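History of Farm Machinery, Week 6
The Šimek works: from hay rakes to tractors

Read before the tutorial: the chapter by Iveta Halás in the course reader. Skip her appendix on bolt threads unless you are that sort of person, in which case you have already read it.

Where we got to

Last week we left the Primville district with plenty of horses, one steam traction engine and a bank manager who disliked both. Mechanization had arrived in the sense that people talked about it at the mill. Most farms still cut hay with a horse mower and raked it with whatever the grandfather had left behind.

The Šimek workshop began by mending those rakes. It did not set out to make tractors, and for a long time it did not set out to make anything. The early ledgers show tines straightened, wheels re-rimmed, and a great many entries reading "same again". Lenka Danko's reading of the ledgers is that the firm learned what broke on a farm machine by being paid to look at it, one customer at a time. Her argument has a weak spot, which is that plenty of other repair shops had the same schooling and went under anyway. Keep that in your back pocket for the essay.

The first tractor

Igor Hrubý came to the works as a fitter and was put in charge of the engine bench because he was the only man there who had taken an engine apart and got it back together with nothing left over. The first Šimek tractor had a single-cylinder engine, steel wheels and a seat borrowed from a mower. It was sold to a grain grower outside Primville, who returned it twice. The second complaint is in your reader and is worth reading aloud.

Technical points you should be able to explain:

Hot-bulb ignition. The bulb had to be heated with a blowlamp before starting. On a January morning this meant a farmer lying in the snow with an open flame next to the fuel, and the manual describes the procedure as "simple".

Steel wheels and lugs. Good grip in a field, ruinous on a road. The township banned lugged wheels on the main street, so farmers bolted on road bands, drove through town, and took them off again.

The belt pulley. Students always forget the pulley. For many buyers it was the main reason to own a tractor at all, as it would run a thresher, a saw or a feed grinder. Ploughing was what you did with it in between.

The power take-off came later and killed the belt slowly. We will get to that in Week 8.

The Virkuvo

The model that made the firm was the Virkuvo, a light two-plough tractor on rubber tires. The works built 1,844 of them, in a plant designed for repairs, with a low roof and a door too narrow for the finished machine. The last assembly step, fitting the rear wheels, was done in the yard. Danica Kollár treats this as an early example of flexible production. You may feel it is an early example of a narrow door.

Some things to notice in the order books:

The workforce grew from 19 to 200 and then stopped, although orders did not.

Castings were bought in from Plultport by rail. When the line was blocked, the works stood idle, and the foremen had the men paint things. Collectors can still date certain tractors by their number of coats.

Spare parts brought in more than new tractors in every bad harvest year. Farmers who could not afford a machine could afford a gasket.

The dealer network was mostly blacksmiths, many of whom were owed money by the same farmers they were selling to. Emília Lukáč has a good section on how this shaped credit. A blacksmith with 40 unpaid accounts had strong views on who should be allowed to buy a tractor.

Why it ended

There is no single cause, and essays that offer one will be marked accordingly. The usual suspects are the cost of moving to a diesel engine, the larger makers arriving with finance plans and full lines of implements, and the death of the founder without a clear heir. Halás adds a fourth, which is that the Virkuvo lasted too well. Owners kept them, then handed them to sons who kept them too.

Tutorial task

Bring one page on the layout of the assembly shop, working from the floor sketch in the reader. Concentrate on the route a rear axle takes from the casting store to the yard, and mark every place it has to wait for something else to move. Groups who prefer to work it out full-size may set up a plan on a table, and it need be no fancier than blue tape on a plain tabletop, with strips run both ways to give you large cells and a pink plastic bin to stand for the casting store. One cell per work station will do. Label the narrow door, and put your names on the page before you hand it in.

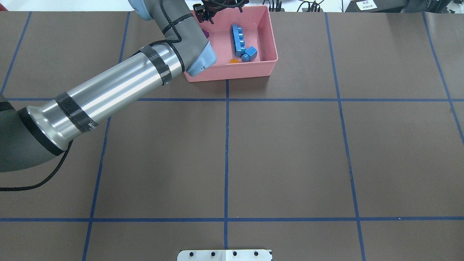
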